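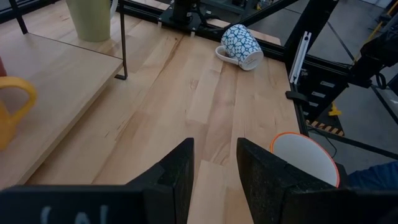 Wrist view, fingers open. Bowl on the right, flowered mug lying further back, shelf on the left.

Teaching the shelf task by hand: how we do it on the Plavis cell

Updated 22/01/2026

Quick writeup because people keep asking. Covers putting mugs and bowls onto the small shelf, demos done by hand guiding first, then by remote. Not a full manual. If you need the arm set up from zero, read the Ngubane install notes and come back.

What you need

Two-finger gripper with foam pads on
Wrist camera, working, lens wiped
Table with the shelf on it
Mugs and bowls, mixed colors, nothing you'd cry over
Someone at the table to reset, someone at the controls
Enough disk. 200 demos came to 264 GB for us, wrist view plus the fixed one

Before you start

Check the foam. Press both pads with your thumb. If one has gone flat or is peeling at the tip, swap it now. Changing pads halfway through a set means the grip looks different in the second half and you'll be sorting files all evening.

Open the gripper all the way and look at the wrist feed. You want both fingertips in view with a strip of table showing between them. If you only see one finger the camera bracket has slipped. Loosen, nudge, tighten, look again.

Cables. Move the arm by hand to the far corner, then to the shelf, then back. Nothing should pull. Nothing should hang where the gripper goes.

Speed cap at 65 percent for remote. Leave it there. Faster demos look great and train badly, at least on our cell.

Setting out the objects

Don't line them up. Tip a bowl over on its edge, lay a mug on its side, turn handles every which way. A set where every mug stands upright with the handle to the right gives you a policy that knows one mug.

Leave a couple of things on the shelf too. The arm has to learn to put things next to other things. We had an early set with the shelf always bare and it went straight into whatever was there later.

Light wood table, white bowl, white mug: fine for people, harder for the camera. Colored rim or a pattern helps. We still keep some plain white stuff in the mix, just not for the first batch.

Part one – hand guiding

1. Put the arm in free mode. Hold it above the gripper, never by the fingers. Pulling on the fingers bends the foam and the recorded width goes off.

2. Start recording BEFORE you move. Wait a beat. Then go.

3. Come down over the object from above, slow. For a mug on its side, line up so one finger goes inside the mouth and the other outside the wall. Handle grabs are OK but they swing. Pick one style per batch and stick with it.

4. For a tipped bowl, take the rim. One pad in, one pad out. Come in at the angle the bowl is at, don't try to straighten it first.

5. Close. Count to two. Lift straight up a hand's width before going sideways. Mugs lying down will roll if you drag them.

6. Over to the shelf. Go up and across, not diagonal. The front edge of the shelf is the thing you'll hit most and it's easy to miss in the wrist view because the object is blocking it.

7. Lower till it touches, then a hair more so the foam gives. Open. Back out the way you came in.

8. Stop recording once the arm is clear. Name it good or bad right away. You will not remember later.

Do 16 of these before you switch. Sounds like few, but hand guided demos have your arms and sleeves in the fixed view the whole time so we only use them to get the path shape and the grip widths.

Part two – remote

Same task, controller in hand, Brarkby software open. Steps are the same as above so just the differences here.

Watch the wrist feed for the last bit of the approach and the fixed feed for everything else. People new to it stare at one screen and wander off sideways.

Small moves. Let go of the stick between them if you have to. Short pauses get trimmed out when you process, jerky corrections don't.

If the object slips, don't stop. Go back down, regrasp, carry on. Mark it as a recovery. These are worth having and we never have enough of them. Dropped off the table completely – stop, toss the demo, reset.

Person resetting: hands off the table before the next recording starts. Say "clear" out loud. The operator waits for the word. Same the other way round, the operator says "parked" and nobody reaches in untill they hear it. E-stop stays with the person at the table.

Change the layout every time. New position, new angle. Every tenth demo or so swap which objects are out. Keep a note of what's on the shelf, one line is plenty.

Checking the set

Play back a handful at double speed the same day. Look for:

Gripper closing on air and the operator not noticing
Recording started late, arm already moving
Clips that end with the object still in the fingers
Wrist image washed out by the overhead light
Wrong label (good/bad mixed up, happens a lot after lunch)

Delete or relabel right then. We left one batch from July for "later" and ended up redoing the lot.

Common problems

Mug turns in the grip when lifted. You're too close to the lip. Go deeper, or grab nearer the middle of the body.

Bowl pops out when closing. Fingers not square to the rim. Rotate the wrist a bit and try agian, don't squeeze harder.

Arm stops near the back of the table. Joint limit, usualy the wrist. Bring the object forward for now or restart with the elbow higher.

Object fine, shelf gets bumped. Lift more before crossing. If it keeps happening, push the shelf back to its tape marks and check it hasn't crept forward.

Feeds out of sync. Restart the recorder, not the cameras. Clap once in view of both and compare.

File naming

task, object, hand or remote, number. So shelf_mug_remote_041. No spaces. Finished batches go in the Later folder until they're checked, then move to the main one. Don't train on anything still in Later.

Next page covers two objects in one demo. Still writing it.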